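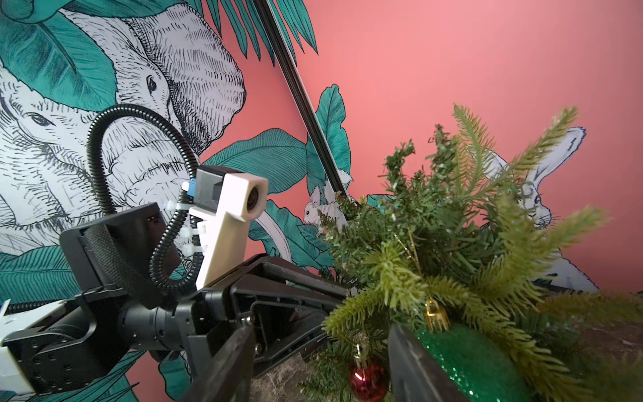 Osport's party lending library to open its doors on Ngata Lane this May

FOR IMMEDIATE RELEASE
Osport, 5 May 2021

Tutau, the lending library for parties, feast days and family get-togethers, is delighted to announce that it will open its first proper home on Ngata Lane later this month, after years of working out of a spare bedroom, a lock-up and, for one rather cramped winter, the back of a hatchback.

For anyone who hasn't come across it before, Tutau works very much like the library you grew up with, only with bunting where the books would be. Members pay £35 a year and can borrow tablecloths, cake stands, paper lanterns, party games, Christmas decorations, folding chairs, punch bowls and all the other things that most households want for one afternoon and then have to find a cupboard for. When the party is over, everything comes back to be washed, mended if need be and put on the shelf for the next family.

The idea began with Dulce Camacho, who had just finished clearing out her late mother's house and was struck by how many boxes of lovely things had hardly been used. She lent the tablecloths to a neighbour for a christening, the neighbour told her sister, and before long there were people ringing up to ask if she had any more cake stands.

"I never set out to start anything," says Dulce. "I simply couldn't bear to see good things go to the tip, and I knew Mum would have been thrilled to think of her trifle bowls going out to weddings. People are so kind about it as well. They bring things back with a slice of cake in a tin, or a photograph of the children, and I've kept every single photograph. There's a whole wall of them waiting to go up once we've unpacked."

The collection now stands at 1335 items, all of them given by people in Osport and the villages round about. The oldest is a set of glass dessert dishes that came with a handwritten note asking that they please be used and not just looked at, and they have been out on loan so often since that the note has had to be copied out afresh.

A home of its own

The new premises used to be the showroom of Butetti, the upholstery firm, and regular visitors to Ngata Lane will remember its big front window and the brass bell over the door, both of which are staying. Inside there is a counter for loans and returns, a long run of shelving, and a laundry room at the back that Dulce says she is more excited about than anything else in the building.

There is plenty for younger visitors to enjoy too, with a large jungle mural painted on a coral-pink wall. A corner with cushions and picture books has been set aside so that parents can choose their tableware in peace, or as near to peace as parents ever get.

Much of the fitting out has been done by Tiburcio Ledesma, a joiner who first came to Tutau to borrow chairs for his daughter's engagement party and has been lending a hand ever since. He has built the shelves in sections, each one able to be lifted out on its own, so that the room can be cleared for workshops in the evenings.

"Dulce gave me a list of what had to fit, and then she gave me another list, and then somebody donated a chocolate fountain," says Tiburcio. "I've had a smashing time with it, I must say. I served my apprenticeship two streets away and it's a real pleasure to see lights on in that window again. My daughter has already booked the good cake stand for her anniversary, so I dare say I'll be helping to carry that home as well."

Borrowing and joining

Members may take up to 7 items at a time and keep them for 5 days, and longer loans can be arranged for weddings and for anybody travelling. Christmas decorations are treated a little differently and can be kept for the whole of the season, though they do go quickly and it is well worth putting your name down in the summer. There are no fines for breakages. If something gets chipped or torn, members are asked to tell the person on the counter, who will pop it in the mending basket.

A free membership is available to schools, care homes and places of worship, and to anyone who would find the yearly fee a stretch. Applicants need only ask at the counter, and there are no forms to fill in and no questions to answer about income.

To begin with, visits will be by appointment and numbers in the shop will be kept small. Orders can also be collected from the front step for those who would sooner not come inside. Evening workshops in napkin folding, lampshade covering and simple mending will follow when larger gatherings are possible again, and members will hear about these first.

Tutau would be very glad of donations of plain white tablecloths, teaspoons (there are never enough teaspoons) and outdoor games in good condition. Please do get in touch before bringing anything large. With the very best will in the world, the library can't take any more fondue sets at present.

Dulce and Tiburcio are both available for interview, and members of the press are warmly invited to come and look round before the opening. The kettle will be on.

Press contact: Dulce Camacho, Tutau, Ngata Lane, Osport

ENDS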